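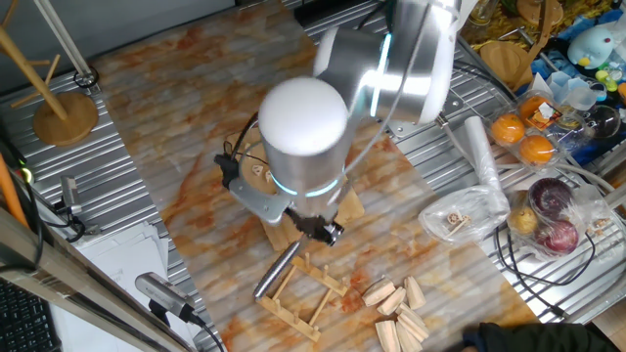
드레사르, 10월 카드 만들기 키트 예약 접수

종이공예 용품점 드레사르가 10월분 카드 만들기 키트의 예약을 받는다. 접수는 매장과 홈페이지에서 오전 11시에 시작하며, 준비한 수량이 모두 나가면 마감한다.

이번 키트의 주제는 늦가을 편지다. 무늬 종이 12장과 카드 바탕지, 봉투, 투명 스탬프 두 세트가 들어간다. 스탬프 한 세트는 낙엽과 열매 도안이고 다른 한 세트는 한글 인사말 21종이다. 잉크 패드는 포함되지 않아 따로 구입해야 한다. 색상은 디몬의 벽돌색과 올리브색에 맞춰 구성했다고 매장 측은 밝혔다.

무늬 종이는 숄랄파에서 공급한다. 지난 키트에서 종이가 얇아 수성 잉크가 뒷면에 배어 나온다는 구매자 의견이 있었고, 이번에는 한 단계 두꺼운 종이로 바꾸었다. 이 때문에 상자가 조금 커져 우편함에 들어가지 않을 수 있다. 부재 시 수령 장소는 주문서 비고란에 적으면 된다.

키트를 예약한 사람은 스탈리브가트 공방에서 열리는 카드 만들기 모임에도 신청할 수 있다. 모임은 오후 2시에 시작하고 정원은 12명이다. 접이식 카드와 창이 있는 카드를 한 장씩 만들며, 재단기와 접음선 도구는 공방에 비치된 것을 쓴다. 가위와 풀은 각자 가져와야 한다. 참가비는 키트 가격에 들어 있다.

예약 취소는 발송 전까지 가능하다. 스탬프만 따로 사려는 사람은 키트 발송이 끝난 뒤 매장에서 낱개로 구입할 수 있다.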